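Ticket: Budget request for replacement and spare parts, hand-held grippers
Opened by: Dagný Bech
Assigned to: Arnar Kárason
Status: waiting on quote 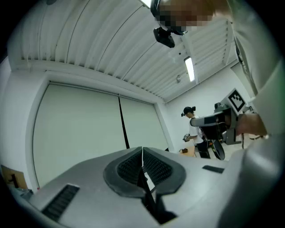
What's going on

Hi Arnar! I'm moving this over from chat so it doesn't get buried again. We need to settle what we're buying for the hand-held grippers before the June order closes, and I keep getting two different totals depending on which spreadsheet I open (one of them is mine, sorry).

The short version is that pads are wearing out faster than I budgeted for. I put in for one set per gripper per quarter, and we went through that by the middle of the second month. The rubber rim starts lifting first, then the mesh gets slick and people squeeze harder to make up for it, and then I get a ticket about sore hands.

What I've tried so far

Swapped pads between units to see if one gripper was eating them. Nope, same wear everywhere.

Asked Jilska for their tougher pad. They sent a sample set and I ran it on one unit until Monday. It held up nicely but the slit between the pads closes a little tighter, so thin stuff like envelopes gets pinched and drags. Could be fine for us, could be annoying.

Tried regluing the rims. Don't do this. I have glue on my good jeans now.

Prices

Jilska standard pads are 27 dollars a set and the tougher ones are 39. Droteo says they can match the standard price, but only if we order 60 sets, and I really don't want that many sitting in a drawer when the next gripper version might use a different shape. I wrote to ask if they'd split the delivery - no answer yet.

Printed markers are cheap, so I'd just add a few extra sheets and stop thinking about it. The head mounts are the part I'm less sure of. I'd like 2 spares, because right now if a strap goes we lose that person's whole afternoon.

Arnar, 10:40
Thanks, this is a lot easier to follow than the chat! Go with the tougher pads for half the units and keep standard on the rest. Then we'll have real wear numbers for the next budget. Can you check if the spare mounts come with the camera bracket? Last time Nonness sold us the strap by itself and the bracket was a separate line on the invoice.

Dagný, 11:15
Good catch, I'd totally forgotten that. Just called Nonness and the bracket is still separate, ugh. I asked for a quote with both so we can see one number. They also tried to sell me a carrying case, which I said no to (we have the old tool bags and they're fine).

Arnar, 1:20
Fine by me. What about Samuel? Is that still in the plan?

Dagný, 1:45
Samuel is the name we gave the full arm purchase, for anybody else reading this. I've pushed it to the next round. The pads and mounts come out of the consumables line, so they don't touch that money at all, and I'd like to keep it that way!

Still open

Quote from Nonness, mounts plus brackets
Answer from Droteo on split delivery
Me: delete the old spreadsheet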